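The Last One From Jarnach

Two hours till the truck. Maybe less.

She got the tower onto the slatted table and laid it on its side, screws in her teeth, side panel already off and leaning against her shin. The Jarnach office had closed in May and everything in it was going to Herrero for scrap. Desks, phones, 22 of these. She'd done the others for parts. This one she wanted whole.

Her mother had typed on it. Six years of invoices, lunch orders, letters she never sent. Somewhere in there, a folder called Jukevlow. No idea what it meant. A song? A town? Her mother wouldn't say and then couldnt.

Drive first. Find the drive, pull it, go. Simple.

Her hands wouldn't do simple.

She blew the dust out of the corners. Touched bare steel, like the man at the shop taught her. Orange wires, black wires, all of it going somewhere, all of it folded in by a stranger in a hurry just like her. 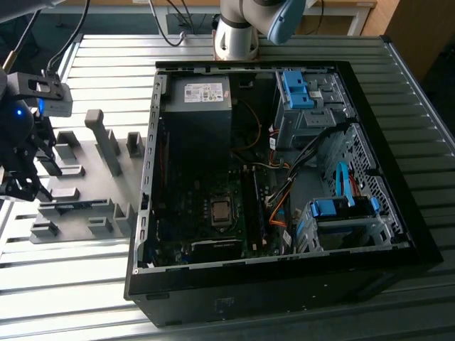
Blue latches. Follow the blue cable down, she told herself, dont yank. The memory could stay. The processor could stay. Herrero was paying 300 for the lot and wouldn't miss one drive out of teh pile.

Down in the yard, brakes. Early. Of course they were early.

She put her thumb on the bigger latch and thought of her mother's thumb on the space bar, that flat hard tap, end of the sentence, next.

Pushed.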